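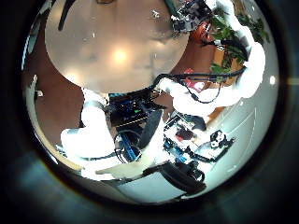
## 4. Looking after an oiled or lacquered top

Read this section before the table is used for meals. It applies to every round top in the Widorau range, whichever base you bought it with.

First, find out which finish you have. The order slip says either "oiled" or "lacquered". If the slip is lost, put one drop of water on the underside near the rim and leave it for 16 minutes. A drop that darkens the surface means oil. A drop that sits there unchanged means lacquer. Plenty of websites tell you to judge by shine, and we don't trust that test, as an oiled top that has been polished for years can look as glossy as a lacquered one.

### 4.1 Everyday cleaning

1. Clear the top and brush off any crumbs. Grit dragged under a cloth does more harm than the spill you were trying to wipe up.
2. Wring out a cotton cloth in lukewarm water until it no longer drips.
3. Wipe from the centre out to the rim.
4. Dry straight away with a second cloth.

Check the result from a low angle with the ceiling light on. Smudges that can't be seen from above will show up beside the reflection.

**Note:** Dish soap is fine for grease, a drop to a bucket. Sprays sold as "wood food" or "wood revival" are another matter. Wood doesn't eat. Most of the ones we have tried at the Comelgate workshop left a film that grabbed dust, and the film then had to be cleaned off with something stronger.

### 4.2 Re-oiling (oiled tops only)

The old edition of this guide said to re-oil every month. We can't find any good grounds for that and have dropped it. Re-oil when water stops beading, and otherwise leave the top alone.

1. Clean the top as in 4.1 and let it dry overnight.
2. Open a window. Keep pets out of the room.
3. Stir the tin of Kuusk oil. Don't shake it.
4. Pour a small puddle in the centre and spread it with a lint-free cloth, following the grain.
5. Wait until the surface starts to look patchy, then wipe off everything that will come off.
6. Leave the top bare for 3 days. The label on the tin gives a shorter time, which may hold in a warm, dry shed in August but didn't in ours.

**Caution:** Oily rags can heat up and catch fire by themselves. Spread them flat outdoors to dry, or soak them in water and seal them in a metal tin. This one is not an old wives' tale.

### 4.3 White rings and dull patches

A white ring on lacquer is usually moisture caught in the finish. Give it 4 days before you do anything, as a fair number fade. Mayonnaise, toothpaste and cigarette ash all have their believers. Toothpaste is an abrasive and will swap a ring for a scratched, dull spot of a different colour.

If the ring stays, rub it lightly with a Netel grey pad, along the grain, no more than 3 strokes at a time, checking as you go. Stop if the pad picks up any colour.

Dark rings have gone through to the wood. No pad or paste will shift them, whatever the packet claims, and the top will need sanding. See section 7.

### 4.4 Heat and sun

- Use a mat under anything hot. "Heat resistant" on a lacquer tin tends to mean a mug of tea - it doesn't mean a casserole dish.
- Turn the top a quarter every so often if it sits near a window. Loosen the centre bolt first (see 2.6).
- Felt pads under vases need changing once they go flat.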